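The Set at Steklow

The band was a four-piece called Gastton, and the technician who kept its log had been with it for 99 shows. The log recorded stage voltage, monitor levels, room dimensions when they could be got, and faults. It did not record whether the shows were good. The drummer had once asked for a column for that and had been told the sheet was full.

Steklow was the last date of the tour. The venue was a former grain exchange with a plaster ceiling and a balcony on three sides. The promoter's sheet gave the capacity as 2549, standing, and the reverberation time as a blank space. The technician clapped once from the center of the floor, listened, and wrote "long, worse at the low end."

Load-in took until two. The house desk was a Sillitar, an older model with a reputation for holding its settings and losing its labels. Every channel strip carried tape from previous shows, four or five layers deep. The technician peeled channel 8 down to bare metal before assigning it to the bass, then put on new tape and wrote BASS on it in block capitals.

The buzz appeared at the first line check. It was low and steady, with a hard edge on top, and it was present only when the bass channel was open.

"That's us," said the bass player.

"It's the channel."

"It's in tune with us, though. Listen." She played a note against it. It was a little flat of the note. She turned a peg until the two agreed.

"Don't tune to it," said the technician. "It's a fault."

The procedure for a fault of this type was to divide the signal path and test each half. The technician pulled the bass at the direct box and the buzz stayed. The technician moved the line to another channel and the buzz moved with it. This put the fault between the direct box and the desk, in 50 meters of stage run and two short patch leads. The stage run belonged to the house. The patch leads belonged to the band and had been bought at the start of the tour from a shop called Hnatiuk, which had since closed.

The singer sat on the drum riser during this and ate an orange. He had not spoken to the guitarist since the previous city except through the monitor microphone, where it was logged as a level check. The disagreement concerned the final song. The guitarist wanted it dropped. It had been written when there were five of them, and the fifth part, a keyboard line of eleven notes, had been played off a sampler ever since the keyboard player left. The singer wanted it kept, with the sampler. The drummer had no view. The bass player had a view and was tuning.

"We could do it with nothing there," the guitarist said, to the technician.

"The sampler is on channel 12. I can mute it or not mute it. I need to know which by doors."

"Ask him."

"He's four feet from you."

The singer finished the orange and put the peel in his jacket pocket.

The technician took both patch leads to the production room, which had better light. A meter showed the first lead to be sound. The second lead read correctly when it lay still and opened when it was bent near the connector. The shield had parted inside the boot. It had very likely been parting for weeks, a strand at a time, and the log for the last several shows did contain the word "noise" in the bass column, without a number beside it. The technician went back through those pages and underlined each instance.

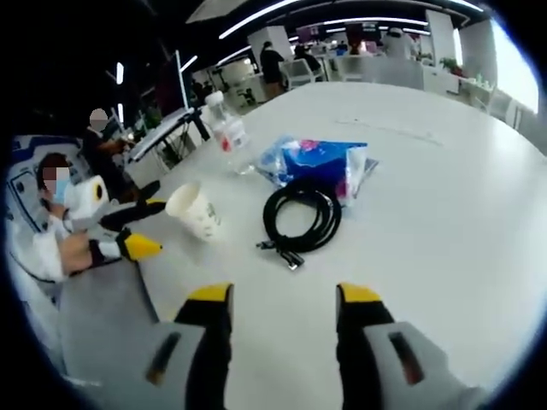 Coiled cable on a white table.

The repair took nine minutes. The technician cut the lead back past the break, stripped it, tinned the ends and soldered the connector on again. The lead was now slightly shorter than its twin. It was labeled "2, short" and logged under repairs.

When the technician returned to the stage, the four of them were playing the last song at half volume, without the public address. The singer was off the microphone. Where the keyboard line belonged there was a gap, and the first time through, the gap was only a gap. The second time the bass player put in four of the eleven notes, an octave down. The guitarist looked over at her and then found three more. The remaining four were not played by anyone. The drummer kept the time through them - hi-hat only, closed.

They stopped.

"Is the line fixed?" asked the bass player.

"Yes. Plug in."

She plugged in. Channel 8 was clean, with hiss at the expected level and nothing beneath it. She played the open string, frowned, and tuned back up to where she had been that morning.

"And channel 12?" said the technician.

The guitarist looked at the singer. The singer went to the monitor microphone, switched it on, and tapped it.

"Level check," he said. "Can you hear me over there?"

"Yes," said the guitarist.

"Leave it out tonight. If it's bad, we put it back in."

"There's no show after tonight."

"Then we put it back in for the next lot."

The technician muted channel 12, and after some thought peeled off its tape as well. The doors opened at seven. The room was drier with people in it, as rooms are, and the low end came down far enough that the correction dialed in that afternoon had to be halved by the second song.

The entry for Steklow runs to a page and a half. It gives the voltage, the monitor levels, the length of lead number 2 before and after, and the position of the fault. Under the final song there is a line in smaller writing, squeezed in where the sheet has no column for it. It says "seven of eleven," and then, in a different pen, "fine."

9/11/21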